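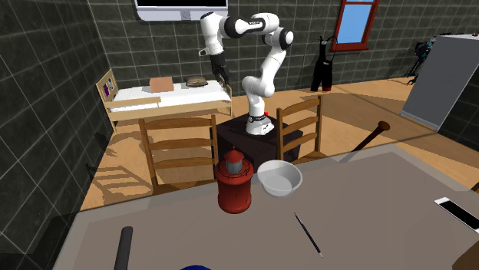

Moving the bed, again

28 January 2025

Third layout since June. Back hurts. Writing this fast before I have to go pick up the rug from Mevano, they close at five and I've already missed them once.

So the bedroom. For anyone new, we rent the top floor of a house on Ukwood that went up in 1918, and every room up there is a slightly different kind of wrong. The bedroom is long and skinny with a sloped ceiling on one side and the only closet on the other, and the radiator sits exactly where any sane person would put a headboard. I've been fighting it since we moved in.

Layout one was bed under the slope. Cozy! Also I hit my head every single morning for weeks. You'd think a person would learn. Gave up after the time I stood up fast to catch the phone and saw stars.

Layout two, bed under the window. Lovely in June, horrible by the first frost. These are the old windows with the cords in them, and the air comes straight in over the sill. We tried the plastic film you shrink with a hair dryer. It helped. It also crackled all night whenever the wind got up, like someone eating chips next to my ear.

Layout three is what I did yesterday. Bed on the closet side, long edge to the wall, feet toward the door. Yes, feet toward the door, my aunt has already called about it.

What I gave up:

One of the nightstands. Whoever sleeps on the wall side gets a shelf. Currently a plank on two brackets, will paint it, maybe.

Easy sheet changing. You have to kneel on the mattress and sort of swim. I've made my peace.

The big dresser. It went in the hall, where it blocks nothing but looks like it's waiting for a bus.

What I got is floor. So much floor. I can open the closet all the way, both doors, first time ever. I can do my stretches without one foot under the bed. Last night I just walked back and forth for a while in my socks.

Measuring, since two of you asked last time. I used to do the graph paper thing with the little cut out furniture and I still like it, but I always forgot the baseboards. Ours stick out almost an inch. Then there's the radiator valve, the door swing, the outlet that's halfway up the wall for no reason. This time I put painter's tape on the floor in the shape of the bed and left it for 2 nights. Walked around it. Tripped on nothing, obviously, it's tape, but I did notice I kept stepping over one corner on the way to the closet, so the whole thing slid down 14 inches. Glad I did that before dragging a queen frame across the boards.

Speaking of the boards. Felt pads. Do it before you move anything, not after. I have one long scratch near the door that is going to be under a rug for the rest of our lease.

Which brings me to the rug. I wanted the Zisach one, the flat woven one in the rust color, and it was $489 on sale, and I had it in the cart for most of a week feeling sick about it. Then Mevano had a returned one with a pulled thread on one end, up to half off if you haul it away yourself. The pulled thread is going under the bed. So is that end of the rug. Easy.

Lamp situation still bad. The overhead light is one bulb in the dead center of the ceiling and it makes us both look ill. I have a clip lamp on the shelf for now, the Kapoor one I've had since college, with the neck that slowly droops so by the end of a chapter it's lighting my elbow. Would like a real plug-in sconce. If you have one that doesnt buzz please tell me in the comments, I've returned three.

Curtains: same ones. They're too short. I know.

Things left on the list. Paint the shelf. Find somewhere for the laundry hamper, which has been in four spots since breakfast. Get the draft stopper back from under the kitchen door, where it migrated in November. Decide if the tall mirror goes at the end of the closet or if seeing myself first thing from bed is going to be a problem (I think it's going to be a problem).

Slept ok, by the way. Woke up once and reached for the lamp on the wrong side and smacked the wall pretty hard. No draft though. No crackling.

Ok it's ten past four and I still have to put the seats down in the car. Rug pics when its flat, they always take a few days to stop curling at the ends.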